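Perkeck Robotics Club – Practical Session Safety and Inspection Checklist
Hand-held gripper tools and floor-level work areas
Checklist no. 2946
Session: Wednesday, afternoon
Project: Urkavari cloth handling exercise (student project, second stage)

This checklist is to be completed by the session lead before the tools are issued and again when they are returned. Each item is marked Satisfactory, Attention or Not applicable. An item marked Attention must carry a comment. Items marked Attention in Section B prevent the tool from being issued until the comment has been closed.

SECTION A – WORK AREA

A1. Floor dry and free of grit, screws and cable offcuts
Satisfactory
Comment: Two cable tie ends removed before the start.

A2. Floor covering or sheet laid so that it does not present a trip hazard
Attention
Comment: The sheet is not fixed down. Participants were told to walk round it and to kneel at its edge. Low-tack tape is to be tried at the next session.

A3. Rugs and mats lying flat
Satisfactory

A4. Clear walking route to the door, at least 700 mm wide
Satisfactory
Comment: Measured at the narrowest point. School bags had been left along the route and were moved to the pegs.

A5. Lighting adequate for close work
Satisfactory

A6. First aid kit present, sealed and in date
Attention
Comment: Kit present and in date. The seal was broken and the small plasters had run out. Replacements requested from the school office.

SECTION B – HAND-HELD GRIPPER TOOLS

B1. Body free of cracks, sharp edges and loose covers
Satisfactory

B2. All pivot pins seated and capped
Satisfactory
Comment: Each pin was pressed with the thumb and none moved. Tool 7 had a loose pin in May and has been checked at every session from then on.

B3. Linkage opens and closes through its full travel without sticking
Satisfactory
Comment: Slight stiffness on Tool 3 when closing. It eased after cleaning. No oil is to be used near the finger pads.

B4. Finger pads secure, clean and not peeling at the corners
Attention
Comment: Tool 5 had one pad lifting at the lower corner. Withdrawn and replaced by the spare. Pad to be bonded again with the Prurnard adhesive kept in the locked cupboard, staff use only.

B5. Fingers meet evenly when closed
Satisfactory

B6. Handle firm, no play between handle and body
Satisfactory

B7. Pinch points explained to every participant before issue
Satisfactory
Comment: Explained to the whole group, then repeated for two pupils who arrived late. The space behind the crossbar should be pointed out as well as the fingertips.

SECTION C – MATERIALS

C1. Cloths clean, dry and free of pins, labels with staples, or loose threads longer than a finger
Satisfactory
Comment: One cloth had a long pulled thread, which was trimmed. Loose threads can wind round the pivots.

C2. Cloths washed after the previous session
Satisfactory

C3. Only materials on the approved list in use
Attention
Comment: A pupil had brought a woollen scarf from home. It was put aside until the end of the session. Families are to be reminded that items from home require approval in advance.

SECTION D – PARTICIPANTS

D1. Long hair tied back, sleeves above the wrist, lanyards removed
Satisfactory
Comment: Three lanyards were collected and returned afterwards.

D2. Soft-soled shoes worn
Satisfactory

D3. Kneeling pads available for floor work
Attention
Comment: There were too few pads for the group, and pairs had to take turns. The purchase of a second set is recommended before the Conceição schools meeting, where floor work will last longer.

D4. One tool per pair, one person handling at a time
Satisfactory
Comment: One pair had to be reminded that the tool is to be laid on the floor between turns and is not to be passed from hand to hand.

D5. Rest break taken
Satisfactory
Comment: Taken at 3.15 p.m. Several pupils mentioned tired wrists by that point. An earlier break is advised.

SECTION E – CONDUCT OF THE EXERCISE

E1. Fingers open on approach to the cloth
Satisfactory

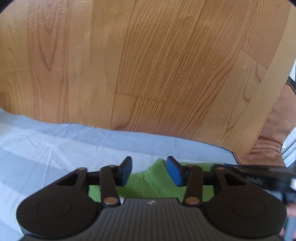

Gripper with fingers open at the green cloth, floor work area (item E1).

E2. Free hand kept away from the fingers while the tool is in use
Attention
Comment: Generally good, but some pupils reached in to straighten the cloth while a partner was closing the tool. The exercise was stopped and the rule repeated. The person holding the tool must say "clear" before closing.

E3. Tool moved at a steady pace, no swinging
Satisfactory

E4. Attempts recorded by the partner on the tally sheet
Satisfactory
Comment: 97 attempts were recorded by the group. One sheet has no tool number and should be completed before filing.

SECTION F – CLOSE OF SESSION

F1. All tools returned and counted in
Satisfactory

F2. Tools wiped down and stored with fingers open
Satisfactory

F3. Accidents and near misses entered in the book
Satisfactory
Comment: One near miss entered, as described at E2 – no injury.

F4. Room returned to its normal layout
Satisfactory

OUTCOME
Session permitted to continue next week. Items A2, A6, B4, C3, D3 and E2 remain open. The session lead is to report on each of them before tools are next issued. Tool 5 is not to be used until B4 has been signed off.

Signed (session lead): ____________
Countersigned (safety officer): ____________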